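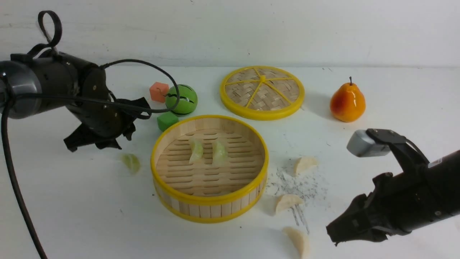 Bamboo steamer with yellow plastic rim: will it take real steam?

ulo_62
Bought as a display piece along with some toy dumplings. The wall is vertical bamboo strips held between two yellow bands, and the floor is slats with narrow slots. Lid is woven, with a yellow ring and spokes. No markings on mine. I want to know if the bands tolerate 212 F before I put food in it.

Drummond
Unmarked plastic, so assume no. PVC softens well below boiling. If the bands relax, the wall strips have nothing holding them.

ulo_62
Could be polypropylene. That would survive.

Drummond
Could be. You have no way to tell by looking.

endia49
Cut a sliver from the inside of the lower band and drop it in water. PP floats, PVC sinks. Polyethylene floats too, so it only rules things out.

ulo_62
Sliver floats. Meanwhile I'm using it for layout. Three dumplings in a row across the middle, left two seams up, is the spacing I'm trying first.
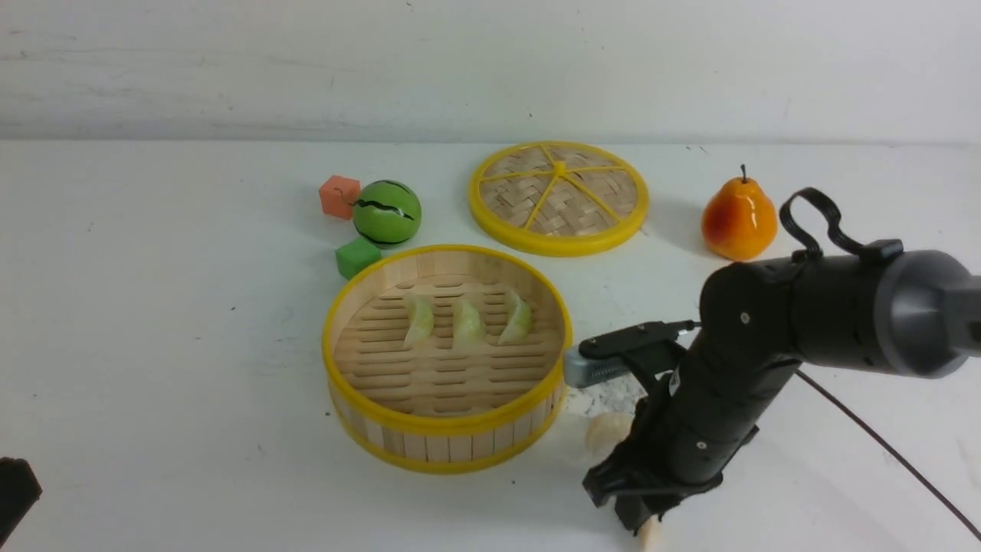

Innes MacBrayne: Spacing for toys tells you very little. Real wrappers swell and spread as they cook. I leave a finger width between pieces and the same at the wall, and I line the floor with perforated paper. With open slots like those, a soft wrapper will sag into the gaps and tear when you lift it.

endia49
Disagree on the paper. Cabbage leaf. Paper blocks too much of the flow in a small basket.

Innes MacBrayne
Perforated paper doesn't. I timed both in January, 13 minutes each, same filling, no difference at the center.

endia49
One run each?

Innes MacBrayne
4 of each.

Drummond
None of this matters if the basket isn't food grade. Floating only rules out PVC. It says nothing about the pigment or about any finish on the bamboo.

ulo_62
Fair. It stays on the table with the toys, then. I'll order a plain one, stitched, no plastic. Taravport has a 10 inch listed.
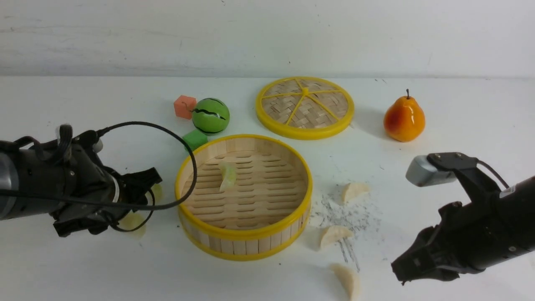

Filed under: Cookware > Steamers and Inserts

Drummond
Measure your pot first. The basket should sit on the rim or on an adapter ring, with the water an inch or more under the floor.

ulo_62
Pot is 9.5 inches inside. The 10 should sit on the rim.

endia49
Barely. Get the ring.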